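Tamara Parkach-Jones (not my real last name, I just like the hyphen)
@tamarasortsit

1/ Friday night and I am sorting the junk drawer. And the nightstand. And the tote bag I have been dragging around since August. Everything gets dumped on the bed, because if it's on the bed I can't go to sleep until it's dealt with. This is my whole system.

2/ Bongani's contribution so far has been standing in the doorway asking if we own any batteries. We own 44 batteries. I found them in the first ten minutes. I have no idea how many of them work and I'm not testing them tonight!

3/ The rule is one tray. Whatever fits in the tray gets to stay in the bedroom, and the rest has to find a home somewhere else in the apartment or go.

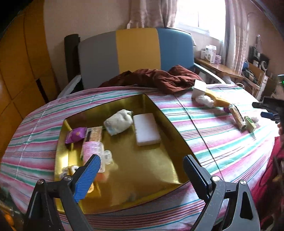

4/ I've had a thing for trays ever since my aunt told me a mess on a tray is a "collection" (she was right about very little else). Mine cost me 149 on Flikus back when I still let myself scroll Flikus at midnight, and I'd do it again. The gold makes even a sponge and a little purple snack packet look like they were invited. The crumpled beige knit pouch is staying no matter what. It's for earrings, or it will be once I find the earrings.

5/ Someone's going to ask about the rust-brown blanket heaped up by the headboard. It lives there. I fold it every Sunday and by Monday it's a heap again.

6/ Okay, the tray rule is already in trouble. I took a few things out to "rearrange" and now the bed is worse than when I started. How does that happen??

7/ Current piles, going by gut feeling:

Kitchen: the crumbly baked snack bars, both packs. Bongani says they belong in the bedroom for emergencies. Overruled.

Under the sink: the yellow sponges. I buy sponges the way other people buy candles.

Bathroom: the pink hair roller, still in its mesh sleeve. I have big plans for my bangs.

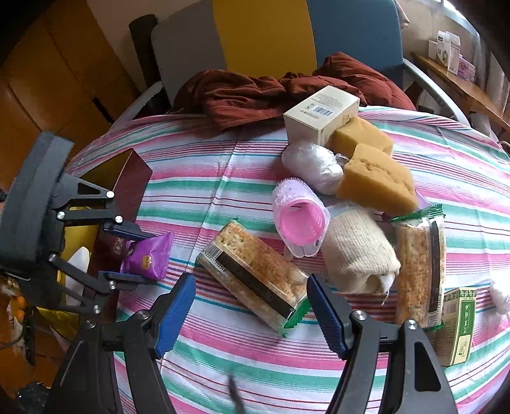
Trash, or at least the maybe-trash bag: receipts, one from Antoniadis for 164 that I would like to never look at again, plus 3 pens that don't write.

8/ Bongani has opened one of the other snack packs from the pantry and is eating on MY side. Striped sheets hide crumbs pretty well but I will know.

9/ Taking a tea break. If you've got a good trick for bags inside of bags inside of bags, please send it over, I'm begging you. Drawer liners go in tomorrow and then I'm starting on the hall closet.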